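Semana de bolis

21 de febrero de 2020

Escribo esto deprisa que mañana madrugo y si no lo apunto hoy se me olvida la mitad. Cosas del club, otra vez.

A ver. Llevamos 2 semanas con la pinza y por fin hay algo que enseñar. La prueba de la liga Vamia es en mayo y este año piden "objetos de escritorio": coger, levantar, soltar en una bandeja. Goma, tijeras, clip grande, bolígrafo. La goma, chupada. Las tijeras, regular. El boli... pues el boli nos trae por la calle de la amargura.

El problema, resumido: un boli es fino, es largo y rueda. Menos mal que los de toda la vida, los hexagonales, ruedan menos. Con los redondos ni lo intentamos todavía. Si un dedo llega antes que el otro lo empuja, el boli gira y acabas cerrando sobre nada. Diez veces seguidas viendo eso y te quieres ir a casa.

Primero culpamos al código. Luego a la cámara. Luego a Ardeleanu, que es como se llama el brazo (votación del primer día, no pregunteis). Al final era más tonto: el centro de la pinza estaba mal medido, casi 4 milímetros de error. En una goma ni se nota. En un boli, todo.

Carmela Gallardo lo vio con una regla escolar. Una regla! Nosotros con las gráficas de los motores abiertas y ella midiendo de un dedo al otro, apuntando en la mano. Así que nueva calibración, merienda y vuelta a empezar.

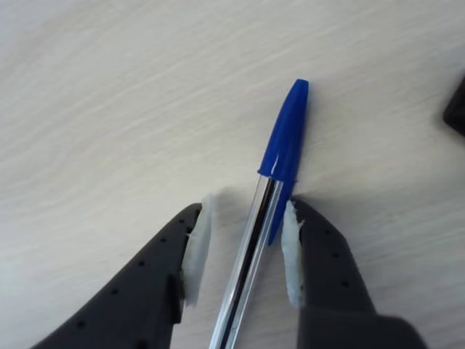
Lo de agarrar justo debajo del capuchón también fue idea suya. Antes íbamos al centro del cuerpo, por aquello del equilibrio, y tiene su lógica, pero la visión encuentra mucho mejor el azul que el plástico transparente. El transparente es un infierno, según la luz desaparece o te saca tres bordes donde hay uno. Pues nada, buscas el capuchón, bajas un poquito siguiendo el eje, y cierras ahí. Que luego el boli cuelga un poco torcido? Sí. Las bases no dicen nada de que tenga que ir recto, lo he leido dos veces.

Las almohadillas blancas se quedan. Son feas, tienen los bordes hechos un asco y hay quien las quiere recortar bonitas antes de mayo. Yo no las tocaría. Con el plástico pelado el boli patinaba, con ellas puedes cerrar sin apretar tanto. Otra cosa es cuánto van a durar, habrá que llevar repuesto.

Lo que sigue mal:

- La velocidad de bajada. La puse a 300 en el fichero de configuración y es demasiado, pega un golpecito en la mesa que no me gusta nada.
- El ángulo, cuando el boli está casi paralelo al borde de la mesa. La muñeca se va por el lado largo y da una vuelta absurda.
- El fichero de registro. 1045 líneas de avisos en una tarde, y todos el mismo aviso. Alguien tiene que mirarlo y me temo que soy yo.
- Las tijeras, que las hemos dejado de lado con tanto boli.

Los de Kivcombe dicen que ellos ya tienen los cuatro objetos. Puede ser. El año pasado también lo decían.

Para la próxima: traed bolis, de los que sean, con capuchón de otros colores si teneis por casa. Tengo miedo de que hayamos enseñado al robot a coger cosas azules y ya está. Y si alguien se llevó el destornillador pequeño, que lo devuelva, porfa.

Me voy a dormir. Las fotos de lo de Ultdale las subo otro dia, que ahora la wifi no me deja.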